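Removing old fabric paste from a cotton apron
Last updated: October
Reading time: 2 min

wrenhollow
I bought a stack of 50 blue cotton work aprons from a closing shop. They had paper labels pasted on the bib, and the labels came off but the glue didn't. It dries clear and goes stiff, and it shows as a shiny patch once the apron has been ironed. I've tried dish soap and warm water twice. No change. I want to sell these at the Clomitz market, so I can't just live with it. What works?

tam_b
Stop ironing them, first of all. Heat sets a lot of glues. Put one in the freezer overnight and scrape it with the back of a butter knife. After that, white vinegar for an hour, then a normal wash.

oldspool
Vinegar won't do much if it's a rubber-type glue. Test with rubbing alcohol on the inside of a hem. If the glue goes gummy, keep going with alcohol and a white rag. If nothing happens, try the vinegar.

wrenhollow
Alcohol on the hem made it gummy. It also took a little blue onto the rag.

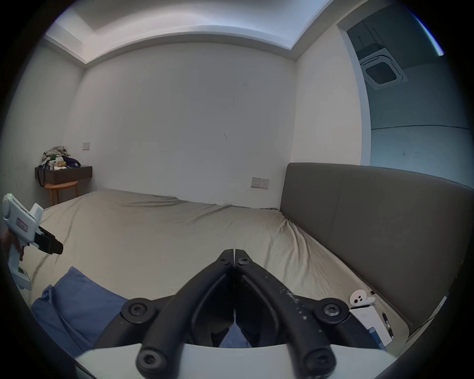 Photo: Piyumi Chowdhury

oldspool
A little blue on the rag is normal for cheap dye. Dab, don't rub, and change to a clean part of the rag each time. Rinse cold before it dries or you'll get a ring.

kettlemoss
I disagree with using alcohol at all on dyed cotton. I did 200 napkins for a wedding that way and a good number ended up with pale spots that only showed in daylight. I'd use plain cooking oil, let it sit for 20 minutes, then dish soap to get the oil out.

tam_b
Then you have an oil stain and a glue stain.

kettlemoss
Only if you skip the soap. Work it in dry, before any water touches it. I've never had oil stay behind.

oldspool
Napkins for a wedding and work aprons are different jobs. A faint pale spot on an apron isn't going to cost a sale. An oil mark might.

wrenhollow
I did one each way tonight. The alcohol one is clean but slightly lighter where the label was. The oil one is still the right color but needed two rounds of soap, and I can feel some stiffness left.

kettlemoss
Give the oil longer on the next one – an hour at least. Old glue is slow.

tam_b
Freezer first would cut down on both. You'd have less glue to dissolve.

wrenhollow
OK, ten are going in the freezer now. I'll do those with oil for an hour and post again after they've dried on the line.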